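Spending someone else's money: planning the kit for a two-arm tidying bench

Project report, second term

When we got the project brief I thought the hard part would be the programming. Then our group drew lots for jobs and I got the budget, which I was a bit sulky about for the first week (everyone else got to play with arms and I got a spreadsheet). I've come round to it since. Most of what went right and wrong this term goes back to something we bought, or didn't, so this report is mainly about that.

The task was to plan and fit out a bench where two arms can do small household jobs together: opening a drawer, putting something in it, shutting it again. The department already had the arms and the grippers, thank goodness, because one look at the price of those would have finished us. What we had to find was everything else. The table, the things to be handled, the spares, the storage, the safety bits. We were given 1790 pounds for the lot and told that whatever we didn't spend would go back in the pot.

First go at a list

My first list was hopeless. I sat down one evening and wrote out everything I could imagine wanting, and it went on for three pages. It had a second table on it. It had a label printer! I took it to our supervisor, who read it quietly and then asked which of these we would use on the first day. I went through with a pencil and there were 11 lines left.

That turned into our method, more or less. Each item went into one of three columns: first day, first month, or maybe. We only priced the first column properly. For the second we took a catalogue price and added a bit, and the maybes got nothing until somebody argued for them.

The table

We spent far too long on the table. Our lab is in the Sillow building, where the floor is bare concrete and not very level, so I wanted adjustable feet. We looked at a proper workshop bench from Ammann, lovely thing, heavy as a car, and it would have eaten well over a third of the money. The other quote was from Erkari, who do plain office and canteen furniture. Theirs was 138 pounds delivered, and I kept thinking there must be a catch. There was a small one, which is that the top marks easily. I put that in the risk table as "cosmetic" and we went ahead.

What I didn't think of was how much the colour matters. I'd ticked white because it was the cheapest finish, and the two people doing the camera work were very pleased with me, as things show up well on it. I'd love to say I planned that.

Things to pick up

This was the fun bit of the budget. We needed a drawer unit and a set of objects, and I'd assumed we would order the lot new from a lab supplier. Then somebody pointed out that we were meant to be working with household things, and household things are cheap if you're not fussy. We set a limit of 40 pounds for the whole objects line and did it from charity shops and the toy aisle over a couple of lunchtimes.

The rules I wrote for shopping were:

Nothing made of glass.
Nothing heavier than a full mug.
Handles must stick out far enough to get a finger behind.
If it's a toy, one moulded piece and no batteries.
Keep the receipt (we lost two, sorry).

The handle rule caused the most arguing. Flat knobs look easy until you think about what a two-finger gripper has to do with one. A pull that curves out and leaves a gap gives you a lot more to aim at, and I turned down two quite nice cabinets over it.
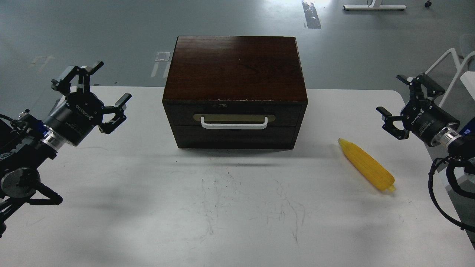

Words and photo: the budget holder, Brarnivano bench group

With an arm coming in from either side, you start to see where the space goes. The little wooden cabinet stands towards the back and the plastic corn cob is lying next to it, nearer the right-hand gripper. On paper I'd allowed for a wider unit as well, and I'm glad we held off, as both grippers want room to come at things from an angle and the cables need somewhere to hang. The scuffs on the table top are my "cosmetic" risk, by the way. I'd score it the same again.

What I got wrong

Spares, mainly. I'd put down one set of replacement fingertip pads, as a first month item, and the lead time was much longer than I'd guessed. I had only asked suppliers what things cost and had never once asked how long they took. There's a delivery column in the spreadsheet now and I'd tell any group after us to start with it.

I also left out cable ties, tape, a decent bin and a box to keep the objects in. None of it costs much, but each one meant another form, and the forms go through on a Tuesday or they wait a week.

Where we stand

We're inside the budget with the first day column all bought and most of the first month one too. The maybes are still maybes, apart from a second drawer unit with a different sort of handle, which I've asked for quotes on and should hear about in November. The label printer is still on the list. I haven't given up on it.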